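4. Configuración del analizador de textos Cusi

Esta sección describe la puesta en marcha del módulo de análisis de estilo para blogs y cuentas públicas. Se supone que el programa ya está instalado y que la clave de acceso figura en el archivo de preferencias.

4.1 Conectar una fuente

1. Abra el menú Fuentes y pulse Añadir.
2. Escriba el nombre de la cuenta sin arroba ni espacios, o la dirección completa del canal RSS.
3. Seleccione el idioma. La detección automática falla con entradas muy cortas.
4. Pulse Comprobar. El indicador pasa a verde cuando el canal responde.

Nota: Cusi lee solo contenido público. Las cuentas protegidas devuelven el error 43 y no se añaden a la lista.

4.2 Preparar la muestra

1. En la ficha de la fuente, abra la pestaña Muestra.
2. Fije el número mínimo de entradas. El valor de fábrica es 10; con menos, el informe sale marcado como provisional.
3. Active Excluir citas si el autor reproduce textos ajenos con frecuencia.
4. Decida si las entradas con imágenes se procesan completas o solo por su texto. El analizador no interpreta las imágenes – las conserva en la vista previa, en el orden en que fueron publicadas.

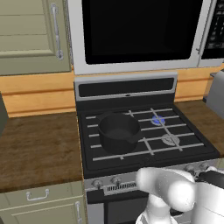
Cocina y horno, vista previa.

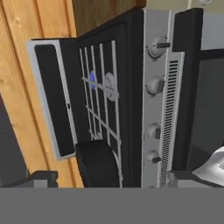 5. Revise la vista previa y desmarque las entradas que no deban contar.
6. Pulse Guardar muestra.

Precaución: al guardar se sobrescribe la muestra anterior de la misma fuente. Exporte antes una copia desde Archivo > Exportar.

4.3 Generar el informe

1. Elija un perfil de lectura: Haris (vocabulario y tono) o Gellberg (longitud de frase y puntuación).
2. Pulse Analizar. El proceso tarda unos tres minutos con una muestra normal.
3. Abra el informe en la pestaña Resultados.

El perfil Haris asigna una etiqueta de carácter a cada fuente. Las etiquetas son orientativas y no tienen valor diagnóstico. Para ocultarlas, desactive Mostrar etiquetas en Preferencias > Informe.

4.4 Insertar el informe en una página

1. Pulse Compartir y copie el código.
2. Péguelo en el editor del blog, en modo de código.
3. Compruebe el resultado en una ventana privada del navegador.

Nota: el informe insertado no se actualiza solo. Repita el apartado 4.3 cuando cambie la muestra.

Revisión del texto: Consuelo Cabrera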